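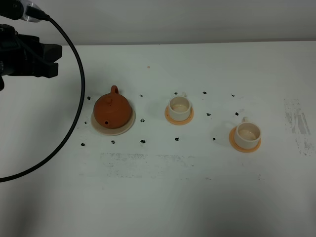
先に受け皿を全部並べてから器をのせるようになって、卓を拭く回数が目に見えて減りました、とシウリ・デブナト(Shiuli Debnath)は実習ノートに書いている。同じページには、ポットにも受け皿を使うことを最初は面倒に思っていた、ともある。

第7章 小さな茶器で茶を注ぐ

この章で学ぶこと
ポット、カップ、受け皿の組み合わせと配置
注ぐ前の確認
二つのカップに注ぐときの手順と量のそろえ方
注ぎ終えたあとの置き場所と片づけ

前章では茶葉の量と湯の温度を扱った。本章では、ポットの中に茶ができあがったところから話を始める。茶をいれる技術と茶を注ぐ技術は別のもので、濃さも温度も申し分のない茶が、最後の注ぎ方で片方のカップだけ濃くなったり、受け皿にあふれたりする。注ぐ時間は短い。その短い時間のために、道具の選び方と置き方をあらかじめ決めておく。

教材に使うのは、赤茶色の丸いポット一つ、取っ手のついた白いカップ二つ、それにそれぞれの受け皿である。受け皿はカップ用が橙色、ポット用が淡いクリーム色で、色を見ればどちらに使うものか分かる。家庭や店で使う大きな茶器でも手順は変わらないが、器が小さいほど手元のずれがそのまま結果に出る。練習はまず小さな器で行い、慣れてから普段の大きさに移る。

7.1 道具と配置

ポットの各部の名称を確認しておく。茶を入れる丸い部分を胴、ふたの上のつまみをつまみ、茶の出る部分を注ぎ口、手で持つ部分を取っ手と呼ぶ。注ぎ口の長さは注ぎやすさに大きく関係する。長い注ぎ口は狙いをつけやすい反面、傾けてから茶が出るまでに間がある。短い注ぎ口は傾けるとすぐに出るので、傾け始める前にカップの真上まで運んでおく必要がある。本章で使うポットは短いほうに属する。

カップは、側面がまっすぐ立った筒形のものと、口に向かって開いた形のものに大別される。筒形のカップは口の広さと底の広さがほぼ等しい。茶の深さと量が素直に対応するため、二つのカップの量を目で比べる練習に向いている。口の開いたカップでは、上のほうほど同じ深さの差が大きな量の差になる。内側が白や薄い色のカップは茶の色が見やすく、濃さの比較にも使える。

受け皿には役割がいくつかある。垂れた茶を受けること、カップを持ち運ぶときの支えになること、匙や菓子の置き場になること。それに加えて、卓の上でカップの位置を示す目印にもなる。縁がカップの周りに均等に出ていれば、カップは皿の中央にある。どちらかに寄っていれば、注ぐ前に直す。

配置の基本は次のとおりである。注ぐ人から見て、ポットとカップを一列かそれに近い形に並べる。ポットを列の端に置き、カップはその反対側へ順に置く。注ぎ口は、持ち上げたときにカップのほうを向くようにする。カップの取っ手の向きは二つともそろえる。客の利き手が分かっていれば、出すときに合わせればよい。配置の段階では向きが同じであることを優先する。

間隔は、受け皿どうしの縁が触れない程度とする。皿が触れていると、一つを動かしたときに隣も動く。逆に離しすぎると、ポットを横に移す距離が長くなり、途中で垂れやすい。二つのカップを少し斜めに置く方法もある。手前のカップをやや手前に出しておくと、奥のカップに注ぐときに腕が邪魔になりにくい。

卓の上は、必要なもの以外を片づけておく。布巾は一枚、利き手と反対の側に置く。淡い色の卓は茶のしずくが見つけやすく、練習には都合がよい。濃い色の卓しかない場合は、白い紙を敷いて代用する。

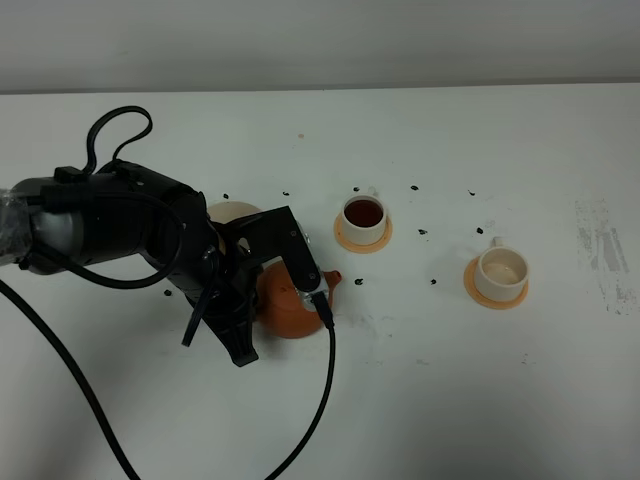

7.2 注ぐ前の確認

一つめのカップに茶が入り、二つめがまだ空という状態は、注ぐ作業の中で最も判断を誤りやすいところである。一つめを縁の近くまで満たしてしまうと、ポットに残った茶が二つめに足りるかどうかは、注いでみるまで分からない。それを避けるために、注ぐ前に次の三点を調べておく。

(1)ポットの容量
水を入れて量る。ふたをしたときにあふれない高さまで入れ、計量カップに移して読む。メーカーの表示には口元いっぱいまでの容量が書かれていることがあり、そのまま使うと多く見積もることになる。

(2)カップの容量
同じように水で量るが、縁までは入れない。縁から指一本の幅ほど下を上限と決め、そこまでの量を記録する。小さなカップでは指一本の幅が深さのかなりの部分を占めるため、もう少し上まで入れてもよい。運ばずにその場で飲む場合も同様である。

(3)ふたの収まり
空のポットにふたをし、ゆっくり傾けて、どの角度でふたが動き始めるかを見る。動き始める角度が浅いポットは、片手をふたに添えて注ぐ。落としても割れないよう、この確認は布巾の上で行う。

記録の例を一つ挙げる。ある班のポットは、水で量って224ミリリットル入った。カップは2個である。単純に割れば一つあたり112ミリリットルになるが、茶葉が湯を吸い、注ぎきれずに底に残る分もあるので、実際に配れる量はこれより少ない。この班では茶葉を取り出したあとに残った量を量り、それを差し引いて目標の量を決め直した。読者も、自分の使う茶葉で一度は同じことを行ってほしい。葉の細かさによって結果はかなり違う。

ポットを持つときは、取っ手のどこに力がかかるかを確かめる。取っ手が胴の後ろから上に出ている形では、指をかける位置によって前への傾き方が変わる。取っ手が小さくて指が入らないときは、胴を布で包んで支える。熱い湯が入っている場合、素手で胴に触れてはならない。

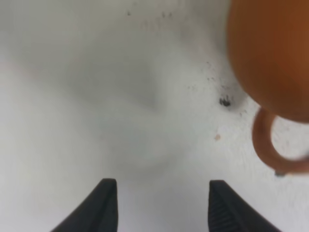 カップは注ぐ前に温めておくべきか。
温かい茶を出すなら温めておく。カップに湯を入れてしばらく置き、捨ててから布巾で内側の水気を拭けばよい。小さなカップは茶の量に対して器の占める割合が大きく、冷えたまま使うと茶の温度が早く下がる。水で手順だけを練習するときは省いてよい。

ポットをいったん卓に戻すとき、受け皿の上に戻すか、卓に直接置くか。
原則として受け皿に戻す。注ぎ口の下を伝ったしずくが皿に落ち、卓に輪の形の跡が残らない。すぐ次のカップに移るときは、戻さずに続けて注いでよい。

取っ手がカップの奥側に向いていると注ぎにくいか。
注ぐ作業そのものには影響しない。出すときに受け皿ごと回して、客の取りやすい向きに直す。回すときに持つのは皿の縁で、カップには手をかけない。

注ぐ動作は、運ぶ、傾ける、保つ、起こす、の四つに分けて練習する。

運ぶ。ポットを受け皿からまっすぐ上に持ち上げ、それから横に動かす。斜めに持ち上げると、胴が受け皿の縁に当たることがある。注ぎ口の先がカップの口の内側に入る位置で止める。

傾ける。はじめはゆっくり傾け、茶が出始める角度を手で覚える。出始めの一滴は注ぎ口を伝って下に回りやすい。傾け方が浅すぎるまま長くとどまらないこと。

保つ。流れが細く切れ目なく続く角度を保つ。ポットの中の茶が減るにつれて、同じ太さの流れを保つには少しずつ深く傾けなければならない。目はカップの中の茶の高さに置く。ポットのほうばかり見ていると、止める時機が遅れる。

起こす。目標の高さに届く少し手前で起こし始める。起こすときは手早く、注ぎ口の先を軽く上げるようにする。起こしたあと、ポットをカップの上に一呼吸とどめ、最後のしずくを落としてから横に動かす。

注ぎ口とカップの高さの差は、小さな器では小さくとる。高い位置から注ぐと、狭い口に対して流れの落ちる場所が定まらず、跳ねも大きくなる。低すぎて注ぎ口がカップの縁に触れるのもよくない。縁に触れた音がしたら、その回は高さを見直してやり直す。

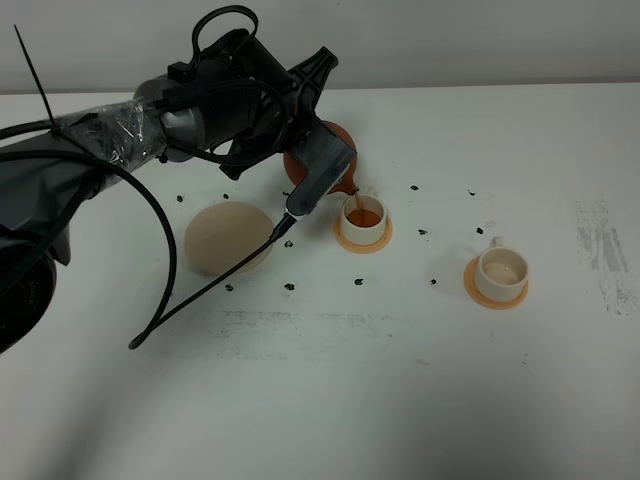
実習7-1 二つのカップに等しく注ぐ

用意するもの
ポット 1
カップ 2
受け皿 カップ用2、ポット用1
計量カップ、布巾、記録用紙

準備
はじめは水で行い、そのあと茶で行う。配置は7.1に従う。ポットに入れる量は、各班で量ったポットの容量の八分目とする。

手順A(一度に注ぐ)
1 近いほうのカップに、決めた高さまで注ぐ。
2 続けて遠いほうのカップに注ぐ。
3 二つのカップの中身を別々に計量カップに移し、量を記録する。
4 茶の場合は、量る前に色の違いも書いておく。

手順B(往復して注ぐ)
1 近いほうのカップに半分まで注ぐ。
2 遠いほうのカップに半分まで注ぐ。
3 遠いほうに残りを注ぎ足し、戻って近いほうに注ぎ足す。
4 手順Aと同じように量と色を記録する。

手順Bの3で順序を逆にするのは、ポットの中の茶が後になるほど濃くなるためである。最初に出た薄い茶を受けたカップが、最後の濃い茶も受ける。水で行ったときには色の差は出ないので、量だけを比べる。

練習の回数は、手順AとBを合わせて19回を一区切りとする。奇数にしてあるのは、最後の1回を各自が選んだ手順で行い、班の全員の前で見せるためである。記録用紙には失敗した回も残す。あふれた回は受け皿にたまった量も量り、備考欄に書く。

記録のつけ方について、受講者からよく出る質問がある。カップの外側を伝ったしずくは、カップの量に含めるのか、受け皿の量に含めるのか。本書では受け皿に含める。カップを持ち上げて中身を移す前に、外側を布巾で拭かず、しずくが皿に落ちるのを待つ。

片づけ
ポットのふたを外し、茶葉を出して、胴と注ぎ口の内側を湯ですすぐ。素焼きに近い肌のポットには洗剤を使わない。カップと受け皿は重ねずに洗い、伏せて乾かす。カップの内側に茶の色が残ったときは、柔らかい布に重曹をつけて軽くこする。ポットは、ふたを外したまま一晩置いてからしまう。

次節7.3では、カップの数が増えた場合の注ぐ順序と、盆にのせて運ぶときの並べ方を扱う。手順Bの記録を使うので、用紙は捨てずに綴じておくこと。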